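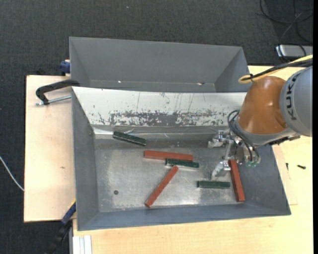
6 min read

4.2 Open-day trials

The bin-picking cell was shown to visitors at the Zumlow site on 1 December 2023. Same software as in Section 3, same arm, no retuning beforehand. Two bins, one behind the other, with plain rectangular blocks as parts (Figure 3). We had wanted mixed castings from Bendoreck but the visitors' safety form only covered the blocks.

Figure 3. Work area of the cell: KUKA arm with metallic gripper reaching into the front bin, red and green blocks on the bin floor, rear bin behind. Bins clamped at the left.

Procedure. A visitor scattered the blocks by hand, stepped back behind the line, then called a colour. Operator (Bảo Bùi in the morning, Thư Hầu after lunch) entered the colour and started the cycle. One attempt per call. A pick counted as good if the block cleared the rim and was set down in the rear bin without a drop. No second tries, though people asked for them. Blocks were put back by hand between calls.

Over the day 146 attempts were logged. 16 failed. Of these, five were bad grasps on a block lying close to another one, where a finger touched the neighbour on the way in and pushed both. The rest were detection failures, mostly dark green blocks reported as missing. Bare metal floor reflects the hall lights and the mask breaks up. We saw the same in August with the blinds open, see Section 3.4, and it was not fixed in time.

Visitors scatter differently from us. Our own lab layouts are too tidy, blocks spread out and rarely touching. Schoolchildren in particular tended to drop the whole handful in one corner. Worth keeping in mind when reading teh lab figures in Table 2.

Stops. Two, both by the operator, both for a hand over the line. Neither is counted as an attempt. Restart was slow becuase the Itura controller wants a full homing move each time.

Comments were noted down by Trinh Tạ and are not analysed here. Most common question was speed, why so slow. Arm was run at reduced speed all day.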